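# A drawer for everything except the chopsticks

Sun 19 October

Annunziata Caputo has been setting tables for other people for most of her working life. She ran the dining room at Cirillo for years, and when it closed she started a small supper series out of rented kitchens in Stunarthorpe.

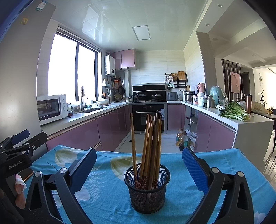

I went to talk to her about the supper series and we spent most of the afternoon on tableware. She has strong opinions on it and she doesn't mind repeating them.

"People spend a fortune on plates," she said. "Then you go to eat and you're holding some slippery thing with a seam down the side. What you hold is what you notice."

She prefers wooden chopsticks to anything else, and she likes a bit of pattern at the thick end. The ones she keeps on the table have dark red bands with small pale flowers on them. She bought the first of them at Jikedden, a shop that sold kitchen goods by the crate until the owner retired. She still talks about it as if it were open.

"You could stand in there for an hour and they'd leave you alone. I went in for a strainer and came out with chopsticks. I never did get the strainer."

Wood takes more looking after than metal or plastic. Caputo washes chopsticks by hand, never in the machine, and she doesn't leave them in the sink. She dries them with a towel and then stands them up in a wire-mesh cup, thick ends down, so the tips get the most air. The cup came from an office supply aisle and was meant for pens.

"A closed jar is the worst thing you can use," she said. "The water runs down and sits at the bottom. You don't see it. Then one day you pull one out and the end is black."

I asked whether she had tried the long plastic boxes with lids that a lot of restaurants use. She had, at Cirillo, and she hated cleaning them.

"The corners. You need a bottle brush and a lot of patience, and at eleven at night I had neither."

Her other complaint about boxes is that guests don't open them. Put a lid on something and people wait to be told it's for them. With an open cup in the middle of the table they help themselves, and the host can stay at the stove. She had the same trouble with napkins in rings.

Ravindra Sengar, who cooks with her now, joined us partway through and disagreed with nearly all of this. He grew up in a house where everything went in a drawer, and he would put the chopsticks in a drawer too if he were allowed.

"Dust," he said. "Anything that stands out on a counter gets dust and grease on it. She washes them and then she leaves them out in the air next to a frying pan."

Caputo's answer is that they get used before they get dusty. Sengar's answer to that is that the ones at the back don't. They settled it last year by agreeing that the whole cup gets emptied and washed every week, used or not. Sengar does it, usually on the morning of a supper, with a soft brush for the mesh.

They also argue about matching. Sengar sorts by color and length before guests sit down and gets annoyed when a darker one turns up among the light ones. Caputo doesn't sort at all.

"If two are the same length, they're a pair," she said. "If they're not, pick again."

"That's fine until somebody is trying to lift a noodle," Sengar said.

He replaces any that are chipped or bent. His test is to roll each one across the counter with a flat hand. A straight one rolls smoothly and a warped one knocks. It takes a few minutes and he says he can do it while talking on the phone. The rejects go into a box by the back door, where Caputo takes them out again for her tomato seedlings.

The suppers seat 30 at most. The biggest job they have taken on was a two-day event at Flerkevholm, where they served 811 meals and used disposables for the only time. Caputo didn't like it. She priced out the cost of buying wooden ones for everybody, with spares, and it came to 1,475 dollars before washing, which would have meant hiring another person.

"I understood the number," she said. "I still went home in a bad mood."

The one thing she and Sengar do agree on is tablecloths. Both of them want cloth, and both of them want it bright. Caputo leans toward big floral prints on a strong blue. White cloths, she said, make guests nervous about soy sauce, and they eat as if they were at a job interview. A printed cloth hides a drip and gives people something to look at while they wait. She doesn't iron hers. She folds them loosely, shakes them out over the table and lets the dishes hold them flat.

"He wanted to iron them," she said, pointing at Sengar with her spoon.

"Once," he said. "I ironed one once."

I asked what she would tell a person setting up a first kitchen with not much money. She thought it over for longer than I expected. Buy a decent knife, she said, and one heavy pan. Get chopsticks you like the feel of, and a few more than you need, as they go missing. Keep them where you can reach them from your chair.

Sengar said to get a drawer organizer.

Their next supper is full, but they keep a waiting list, and two people usually drop out in the final week. The menu is rice, braised greens, a cold noodle dish and a pork shoulder that Sengar was going to start that evening. He had already gone back to the stove by the time I found my coat.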